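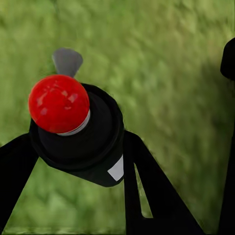

**Week 6: visual servoing in simulation (handout, read before Saturday)**

The Emholm garden is our test world this term. It renders grass, a fence and a few plants, and it will make your controller look better than it is. Please keep that in mind when you write up.

## 1. What the policy gets

Input is rendered RGB plus joint state. No depth. The Temau paper claims depth "emerges" from motion cues. I have read it twice and still don't see the control experiment. They report 136 successful runs and don't say how many were thrown away.

## 2. Known trouble

- Occlusion. The gripper blocks part of its own view in close shots. If you mask it out, say so, and say how you got the mask.
- Texture. Blurred grass gives a feature tracker very little. Optical flow will still return numbers. Plot the residuals before you believe them.
- Landmarks. Poles and trunks are easy to latch onto. A policy that homes in on the one tall pole has learned this lawn and may have learned nothing else. 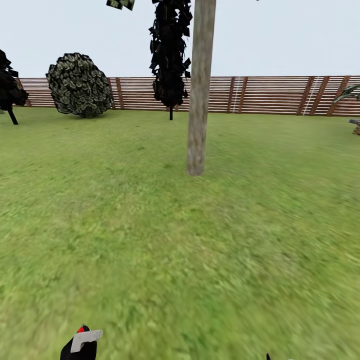 ## 3. To hand in

1. Run the Stilleck baseline for 400 episodes, 10 seeds. One seed is an anecdote.
2. Shuffle the plants and repeat. Report both success rates in the same table.
3. Swap the fence texture. Same table again.
4. List every parameter you tuned by hand, including the ones you tuned "just to get it going."

Late work goes in the box outside room 103.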